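The pitch that cost more than the account

I have spent a good part of this year on the losing side of agency pitches, and I would like it noted that I lost most of them very politely.

For anyone who wandered in from a search for something else: I freelance as a strategist, which means small ad agencies hire me when they need an extra brain for two weeks and would prefer not to pay for its dental plan. Mostly I get called in for pitches. A company somewhere decides it needs a new agency, sends a document to far too many of them, and then everyone stops sleeping until a person in procurement picks the one with the lowest day rate.

The one I want to complain about today was for Bremach, who make floor adhesive and sell nearly all of it to contractors. Nice people. Sensible product. They had been with the same agency since before I could drive, and someone new upstairs had decided it was time to "stress-test the relationship." I have never heard of a relationship that got better after somebody said that out loud.

The brief ran to 127 pages. The part about what they wanted the advertising to do took up a paragraph and a half. The rest was insurance certificates, a modern slavery questionnaire, a spreadsheet asking for the hourly cost of a "mid-weight creative technologist (if applicable)," and a section on data security that appeared to have been written for a bank and lightly searched-and-replaced. Page 88 still said "account holders."

Brendari, the agency that hired me, is 11 people if you count the bookkeeper, who would rather you didn't. They were up against Dewulf, who have a floor just for meeting rooms, and four others. So six agencies, all working for free, on an account that was going to pay the winner less per year than one decent TV shoot. I raised this on the first call. There was a silence, and then somebody said it would be great for the reel.

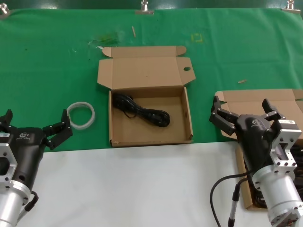
Last updated: 25 September 2020

So we did the work. We interviewed flooring contractors, who turned out to be the best company I've had all year. They don't care about brand purpose. They care whether the lid comes off the tub with one hand and whether the stuff goes off before lunch. One of them told me he had picked the same adhesive for years on the grounds that the supplier's counter opened early and had coffee. I wrote that down and underlined it, and it became the whole strategy: stop buying pages in the trade magazines and spend the money at the counter, in the hour before everybody goes to work.

I still think it was right. It was also cheap, and I have come to believe this was our problem. You can't walk into a room where Dewulf has just shown a film with a drone shot and a cello and then say "coffee." Well, you can. We did. The marketing director wrote something down, and for a few hours I let myself believe it was "yes."

Then came the questions. How would we report on the coffee? Was there a dashboard? Could the coffee be attributed? Somebody from procurement, who had kept her camera off until then, asked if our rate card included travel to Skotbridge, where the main depot is. It did not. I could feel the account leaving the building.

Brendari added up the hours afterward, a thing I always tell people never to do. It came to 296, and that didn't include mine or the weekend when two of the designers rebuilt every slide in the client's template, which had arrived late and in a typeface no one owned. Buying the typeface cost $700. It's a handsome typeface. If anybody out there would like a deck about floor adhesive set in it, we have one.

And the winner? The incumbent. The same agency they had in April, and for all those years before that, now on a lower fee. I don't blame Bremach much for this. If you can get six lots of free advice and a discount just by sending out a PDF, it's hard to see why you'd stop at one PDF.

I do have a rule now, which I have already broken once. Before I say yes to a pitch, I ask whether the current agency is taking part. If it is, I ask what would have to happen for it to lose. If the client can't answer, I suggest that my client send a nice note and go home. The time I broke it was for a chain of garden centers, and they had promised me it would be quick. The brief is 40 pages longer than the last one. I'm on page nine, and so far it's all about parking.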